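Handheld gripper kit for recording packing tasks, is the Traseter pair worth it?
Asked in Robots and Automation, 3 answers

We pack small kitchenware orders and want to record people doing the fiddly steps so an arm can be trained on them later. Most of it is rolls: foil, cling wrap, stretch film. I've been quoted for the Traseter handheld pair (two grippers, mounting plates, cables, software) through Bakhtiari. The quote is $800 per gripper, and calibration is extra. We got a demo session before deciding. The bench had a white board laid over a wooden table and a mesh basket to one side.

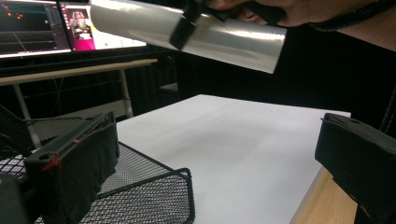
Demo bench, with the software up on the monitors behind.

My worry is shiny and see-through stuff. The sales sheet only talks about boxes and cups. Has anyone used the pair on plastic wrap? I'd also like to know if the cable gets in the way over a full shift, as it runs back along the forearm.
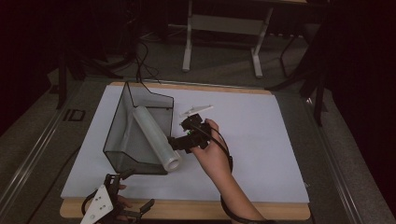

Punine replied that the cable is fine if you strap it at the wrist and leave some slack at the elbow. The wrap is the harder part. Clear film confuses the tracking when it fills the view, so keep something with texture on the table. Punine's shop bought the pair last November and would buy it again, but not at full price.

Answer 2

Depends how many recordings you need. We did 1,000 on ours before the finger pads needed changing. Pads are cheap. The Brurico kit is lighter but the jaws don't open as far, so measure your fattest roll first. Ours was 90 mm and the Brurico wouldn't take it.

Calibration took us 3 goes. Don't pay extra for it, the instructions are clear enough.
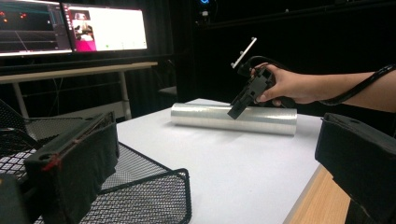
Bench Notes author
Automation technician, small-parts packing
Answered July 26, 2021

I've used both kits. For rolls, get the Traseter. A few things I'd check before you sign.

Ask which pads are included. The hard ones slip on film and the fabric-covered ones don't, in my experience. You want a spare set of each.

Try a full roll and one that's nearly used up. A full roll of stretch film is heavy, and if you pick it up off centre it swings and the recording is no good. Have your people practise with it for a morning before you keep any data.

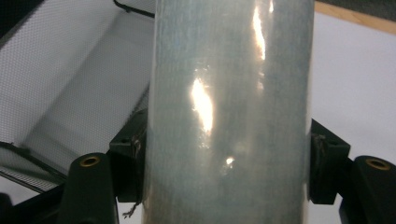

Squeeze only as hard as you need to. New operators tend to clamp right down, and then the arm learns to do the same and you end up with dented rolls. We put a note about it on the bench and it helped a bit.

On lighting, glare off film and foil was our biggest nuisance. We moved the overhead lamp back and put a diffuser on it. Cost next to nothing. Foil was still worse than plastic.

Bakhtiari were slow to answer my emails but the parts did show up. Get the warranty in writing.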